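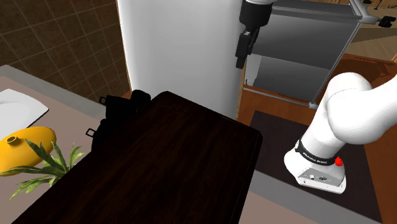

Community > Robots & Automation > Kits and Services

Anyone used the Elach kitchen sim pack?

Naheed Yousafzai
Thinking of buying Elach (the simulated kitchen pack from Hasell) for our lab, $500 a seat. Need counter tasks, bowls and plates mostly. Does the arm model hold up close in, or is it just nice renders? Trial is 8 days so not much time to find out.

Iqra Soomro
Had it since April. Arm is good, joints behave. Grasping took some tuning — default friction is too slippery for thin dishes, I bumped it up and drops mostly stopped. Docs are thin, expect to email them.

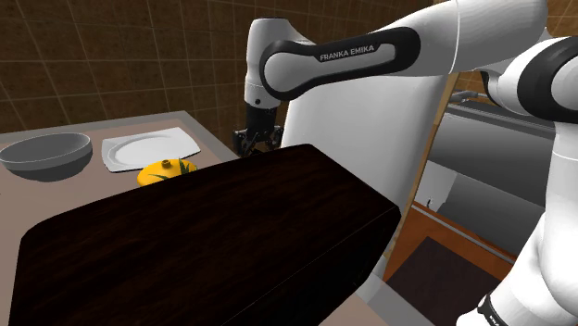

Placement is what I'd check first in the trial. Run a few resets and see where the arm ends up compared to the dishes. With the gripper hanging at the back right of the counter and the gray bowl way over on the far left, thats a long reach, and a big dark block sits in between. Our planner kept clipping stuff untill I added a waypoint up high. After that 82 percent on bowl picks, fine for us.

Naveed Bajwa
Skip it, get Titby. Cheaper.

Corina Bucur
Titby has no kitchens tho? Only shelves last I looked. Elach is ok — ask for the 4 seat price, they don't list it. And save your configs before updating, mine got wiped.

Related
Titby or Elach for shelf picking
Friction settings for thin plates
Hasell support not replying
Rajput gripper add-on, worth it?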